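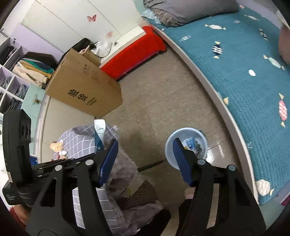 **Modul IT-Sicherheit für Verwaltungsberufe, Einheit 6**
**Handout: Passwörter, zweiter Faktor und Kontowiederherstellung**
Dozentin: Moushumi Thambiah

## 1. Einordnung

Die vorangegangene Einheit behandelte die Erkennung gefälschter Nachrichten. Gegenstand dieser Einheit ist die Frage, wie ein Benutzerkonto so eingerichtet wird, dass ein bekannt gewordenes Passwort allein keinen Zugang verschafft. Vorausgesetzt werden die Begriffe Authentifizierung, Autorisierung und Hashwert aus Einheit 2.

## 2. Passwörter

Ein Dienst soll Passwörter niemals im Klartext speichern. Üblich ist die Ablage eines Hashwerts, der zusammen mit einem individuellen Zufallswert (Salt) berechnet wird. Gleiche Passwörter zweier Personen führen dann zu unterschiedlichen Einträgen in der Datenbank. Vorberechnete Tabellen verlieren dadurch ihren Nutzen. Einfache Passwörter bleiben dennoch angreifbar — der Salt schützt nicht vor dem gezielten Durchprobieren eines einzelnen Eintrags.

Für die Praxis gelten im Rahmen dieses Moduls folgende Festlegungen:

- Länge geht vor Zeichenvielfalt. Eine Passphrase aus mehreren zufällig gewählten Wörtern ist zulässig.
- Jedes Passwort wird nur für einen Dienst verwendet.
- Ein Wechsel erfolgt bei konkretem Anlass, etwa nach Bekanntwerden eines Datenabflusses. Ein turnusmäßiger Zwangswechsel ist nicht vorgesehen.
- Die Ablage erfolgt in einem Passwortmanager. Das Hauptpasswort wird nicht digital notiert.

## 3. Der zweite Faktor

Man unterscheidet Faktoren nach Wissen, Besitz und biometrischem Merkmal. Zwei Passwörter hintereinander sind keine Zwei-Faktor-Authentifizierung, da beide zur Kategorie Wissen gehören. Diese Unterscheidung wurde in früheren Klausuren häufig übersehen.

| Verfahren | Kategorie | Schutz gegen Phishing |
|---|---|---|
| Code per SMS | Besitz | gering |
| Zeitbasierter Einmalcode (TOTP) | Besitz | gering |
| Bestätigung per App | Besitz | mittel, abhängig von der Umsetzung |
| Sicherheitsschlüssel (FIDO2) | Besitz, ggf. mit PIN | hoch |

Beim Einmalcode teilen Server und Endgerät ein gemeinsames Geheimnis, aus dem in kurzen Zeitabständen ein neuer Code abgeleitet wird. Eine nachgebaute Anmeldeseite kann den Code jedoch entgegennehmen und sofort weiterreichen. Der Sicherheitsschlüssel bindet die Antwort dagegen an die Domain des Dienstes, sodass sie auf einer fremden Seite nicht verwertbar ist.

## 4. Fallbeispiel: Starier

Die Starier GmbH beschäftigt etwa 200 Personen und betreibt ihr Kundenportal über den Dienstleister Broletti. Im Protokoll des Portals fielen an einem Montag 2.559 fehlgeschlagene Anmeldungen auf, verteilt auf zahlreiche Konten mit jeweils wenigen Versuchen. Die Kontosperre, die erst nach 10 Fehlversuchen je Konto greift, wurde nicht ausgelöst. In sechs Fällen gelang die Anmeldung mit dem richtigen Passwort. Der IT-Leiter Kavinda Hettiarachchi ließ daraufhin alle laufenden Sitzungen beenden und die betroffenen Passwörter zurücksetzen.

Zu beachten ist die Reihenfolge der Maßnahmen. Wird nur das Passwort geändert, bleiben bestehende Sitzungen je nach System weiter gültig. Ebenso sind Weiterleitungsregeln, hinterlegte Rufnummern und App-Berechtigungen zu prüfen.

## 5. Kontowiederherstellung

Die Wiederherstellung ist ein vollwertiger Zugangsweg und muss ebenso gesichert sein wie die Anmeldung. Sicherheitsfragen mit recherchierbaren Antworten (Geburtsort, Name der Schule) sind ungeeignet. Wiederherstellungscodes werden ausgedruckt und getrennt vom Endgerät verwahrt. Wer einen Sicherheitsschlüssel einsetzt, registriert nach Möglichkeit einen zweiten als Ersatz.

Bei telefonischen Anfragen an den Helpdesk ist die Identität über einen Rückruf an die in der Personalverwaltung hinterlegte Nummer festzustellen.

## 6. Aufträge zur Vorbereitung der Übung

1. Ordnen Sie den Angriff aus Abschnitt 4 einem der in Einheit 5 behandelten Angriffstypen zu und begründen Sie Ihre Wahl.
2. Erläutern Sie, weshalb die Kontosperre wirkungslos blieb, und schlagen Sie eine Ergänzung vor.
3. Entwerfen Sie einen Ablauf für den Verlust eines Sicherheitsschlüssels, höchstens eine Seite.

Die Abgabe erfolgt in Zweiergruppen über die Lernplattform. Die Übung leitet Terence Whitlock. Fragen zur Gruppeneinteilung sind an Anwara Sheikh zu richten.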